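From: Office of Facilities and Interiors, Karaki House
To: residents-notices list
Date: 11/24/25
Subject: Re: Wall and ceiling finishes, Room 12

Dear list members,

Thank you to those who responded to the notice on Room 12. The message quoted at the end of this one raised several points that apply to other rooms on the floor, and the office is therefore replying to the full list.

The main wall of Room 12 will stay in its present pale gray-white. The color is held in our records as Silus 1718, and the same reference is to be used for any touch-up work. Residents are asked not to purchase a similar shade elsewhere. Small differences between manufacturers are difficult to see on a sample card and very easy to see across a full wall.

Questions were also received about the color appearing uneven. A pale neutral finish will look pinkish in one part of a room and bluish in another, depending on the light that reaches it, and shadows will add to the effect. Such variation does not by itself call for repainting. A request should be submitted only where a mark or patch remains visible under both daylight and the ceiling lamp.
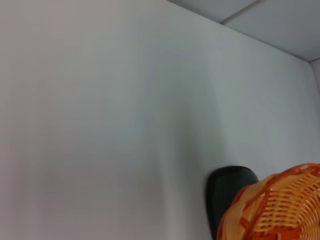 Room 12, main wall and ceiling, with orange woven basket.

With regard to the ceiling, the seams between panels are part of the design and will not be filled. Please do not apply tape, caulk or paint to them. If a seam appears to be widening, report it on Form 5 and the office will arrange an inspection.

Woven baskets may continue to be used for storage in all rooms. The Darico adhesive hooks left over from the June work may not be used on painted walls, as they have lifted the finish in 2 rooms already. Unopened packets may be returned to the front desk.

Requests for pictures, shelves or other wall fixtures will be considered separately and should be sent to this address with the room number in the subject line.

Ultan Mac Carthaigh
Office of Facilities and Interiors
Karaki House

On the subject of Room 12, a resident of the second floor wrote:

> Could the office please confirm whether the long wall is to be
> repainted or left as it is? The Plarus sample card shows a gray
> that seems close, and I would be willing to buy a can for the
> scuffs in my own room if that is permitted.
>
> I would also like to know whether the lines in the ceiling are
> going to be filled, and whether we may keep our baskets or are
> expected to change to the closed boxes.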